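I met Kwaku Dogbe at Cordeiro, the little breakfast place he picked because it opens early and, he says, the eggs are cheap. He has run the Brurnard trail race 5 times now (the long one, 90 kilometers!) and I wanted to know why anybody would do that twice.

"I hated the first one," he told me, laughing. "I was sick on the second climb and I walked most of the rest."
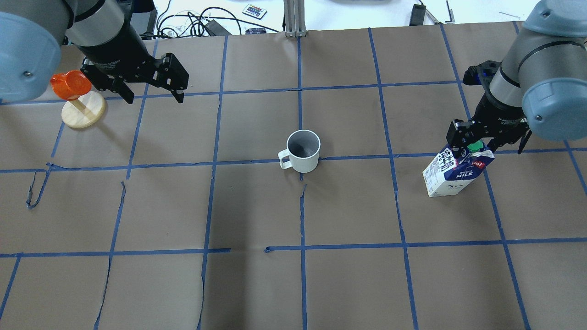
He signed up again that April anyway. Back then he was training after night shifts, mostly on the hill behind Fisirholm, up and down until his legs quit. "It's a boring hill," he said. "You get to know every rock." I asked what he eats out there and he went on for ages about boiled potatoes with way too much salt.

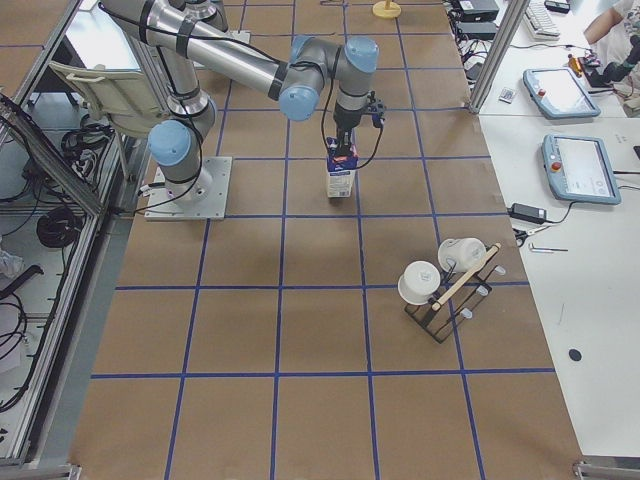

The race has more than 3,000 feet of climbing before the first aid station, so I figured he'd have some clever plan for it. Nope! "I walk the steep stuff. Everybody walks the steep stuff, some people just wait longer to admit it." His bib last year was 1,337, and he still has it on the fridge, creased down the middle from being stuffed in a pocket.

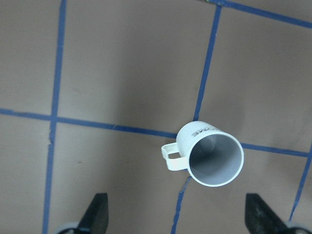

Bollia thinks he should try something shorter and faster for a change, and told him so while we were paying. Kwaku just shook his head. He doesn't like being rushed, and short races start too fast for him.

"Ask me again when my knees go," he said. Then he ordered another coffee and asked whether I'd ever thought of signing up myself. I said I'd think about it. 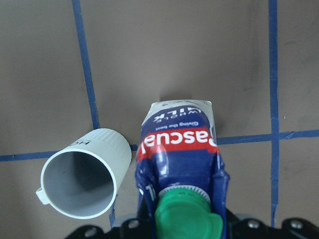

White cup on the tabletop, milk carton held in the gripper.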